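写不完的明信片

我一直觉得，旅行里最被低估的一件事是写明信片。朋友都笑我，说手机一点就发出去了，谁还等那张硬纸片慢悠悠漂过来？可我就是喜欢等嘛！

家里有个铁盒，装着我这些年收到的明信片，254张，最早的一张印着1957的邮戳，是在旧货摊上淘的，收信人我根本不认识。背面只有两行字，说那边下雨，鞋湿了，晚饭吃了鱼。就这么点事，我看了好多遍。换成聊天记录，鞋湿了这种话早被刷没影了。

当然缺点也不少：邮费一直涨，有的寄丢，有的三个月才到，人都回来了卡片还在路上。我去年寄给自己的那张至今下落不明（我还没死心）。 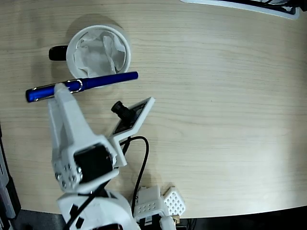 普勒恩汉姆（Plernham），三月

写这篇的时候我又在跟一张明信片较劲。杯子旁边搁支蓝笔，看着挺像回事，其实开头“你好吗”三个字我就嫌弃了半天。地方小，难就难在这儿，逼着你挑一件最想说的。发消息我能连发31条，一条都不用挑，发完自己也不记得说了啥。

所以我的意见很简单，下次出门，少拍几张一模一样的夕阳，买一张卡片，写给一个会认得你字迹的人。字丑没关系，我的也丑。写鞋湿了也行，写鱼太咸也行。地址记得先问好，我就吃过这个亏，那张卡现在还夹在书里呢。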